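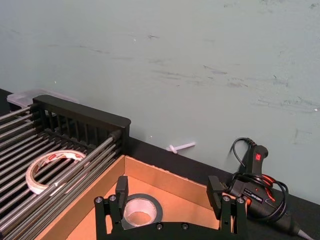
*Silver duct tape in the open cardboard box.*

November 4, 2022

Lurkitz, episode six, English subtitles. Second pass.

Started from the file Torbjørn Lindholm sent over last night. Total is 1,888 subtitles, which is a lot for one episode, but six is the wedding and the inquest back to back and people hardly stop talking. Ran it through Trurkard with the Trekulum delivery settings. 259 flagged for reading speed. I had hoped for fewer after the cuts he made, so I went through the first act by eye before touching anything.

Most of the flags are the same sort of thing. The sister (Maud) talks over everyone, and we have been giving both speakers their full lines in one subtitle with hyphens. It reads badly. Changed the approach for the dinner scene: Maud gets her line in full, the other speaker gets the part that matters for the plot, and anything that is just "yes, but" goes. Flags in that scene nearly all cleared. Played it through with the sound off and could follow it, then with the sound on and did not feel I was being cheated. Will do the same for the kitchen argument in act three.

Not sure about the uncle's joke. The original depends on the word for "bailiff" sounding like the word for "barrel". Three tries so far:

- "He'd take the roof if it had handles." Fine, but loses the drink.
- "He came for the debt and stayed for the cellar." Best of the three. Slightly too long for the shot, he is off screen before you finish.
- Straight translation. Dead on the page.

Went with the second for now and let it hang over the cut by a few frames. The guide says not to cross a shot change if you can help it. I think it is worth it once in an episode.

Timing problem, again. From the start of act two everything is 17 frames late. Episode four did this as well in April and we blamed the export. It is not the export. The picture file from Tangen has a shorter recap than the one we were timing to, and the title card has been moved to after the first scene instead of before it. Shifted the whole block back, checked five places by ear, all good. The last one, at the church door, was tight but it was tight before.

If anyone picks up seven or eight: check the recap length first, before doing any timing at all. 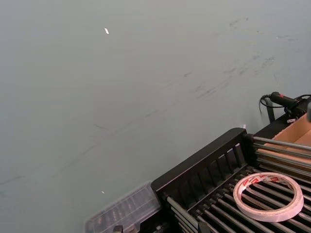
Signs and letters next. 61 on-screen text items in this episode, counting the phone messages. The list from Tangen leaves out the gravestone and the name on the ferry. Gravestone needs a subtitle, as the date on it is how you find out the father lied. The ferry does not; the name is said aloud two lines later. Phone messages stay in italics as in the earlier episodes. I found two in episode three that are not in italics and have put in a correction for those.

The song at the wedding: we still have no word on whether the lyrics are cleared for translation. Left it as a music note and the title. There is a draft of the lyrics saved under the episode folder if the answer comes back as yes. The second verse is about the drowned brother and I would be sorry to lose it, people watching in English will miss why the mother gets up and leaves.

Names. We have been inconsistent with how the detective addresses the priest. Episodes one to three have "Father", four has "Reverend", five has both. The church in the series is Lutheran as far as I can tell from the dialogue, so "Reverend" it is. Torbjørn prefers "Pastor" – says it is closer and shorter. He is right that it is shorter. Changed to "Pastor" in six and sent a note to whoever has five open. It will need doing in the earlier ones too, before the whole series goes up.

Hard-of-hearing version: only got as far as the first act. Sound labels need trimming. Somebody (me, I think) has written "wind howls ominously" twice. Now "wind howls". Kept "floorboard creaks upstairs", that one is a clue. Took out the label for the clock in the inquest scene, as it ticks all the way through and the label kept landing on top of the coroner's lines.

Second run through Trurkard gave no overlaps and no gaps under the minimum. The reading speed flags left are mostly in act three, which I have not worked on yet, plus a handful in the inquest that I will leave as they are. The coroner reads from a statement at speed and the wording matters.

To do:

- Kitchen argument, same method as the dinner scene
- Ask again about the song
- "Pastor" in one to five
- Rest of the hard-of-hearing labels
- Send Tangen the gravestone timing so it gets onto their list
- Watch the whole of six once without stopping, not at the desk

Saved as second pass, act three untouched.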